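Thu 13 April

Council meeting in Trundham tonight, and it ran late. The vote on the ward boundaries was put off again, this time to July. The Belay group wants more time to talk to its partners before anyone commits. Their support is needed to pass it, so they will get the time.

I sat near the back. The clerk read out the petition from Trodness, which has 1,744 signatures. The last one had 559, so the people there have been busy. They object to being moved in with the town. Their view is that the town would pick both councilors every time and the villages would get whatever was left over. I signed it myself and still think it is right, though I can see that the present map is out of date.

Two members spoke for the change and went on too long. One from the Belay side said they would back a new map if Trodness kept its own seat. I wrote that down because it was the first time I had heard it said in public. The chair did not answer and moved on to parking.
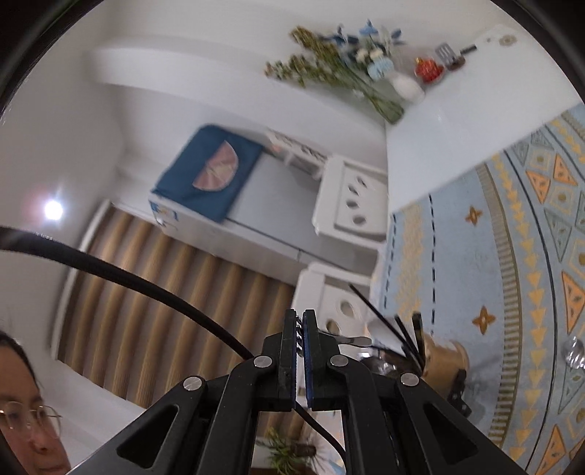
Black gripper, cable on the left.

The parking item took most of an hour. The proposal is to take 70 spaces off Zatier Street and put in a bus lane. It went through by 6 votes. I had expected it to be closer. The shop owners left as soon as the result was read, and the hall was half empty for the budget report.

Walked home by the river. Talked the boundary business over at supper and we did not agree. The view across the table was that a seat for Trodness is a bribe to keep Belay happy. I said most deals look like that from outside. We left it there and did the dishes.

Need to write to our councilor before the July meeting and ask for the draft map. The copy at the library is the old one. Also return the folding chairs.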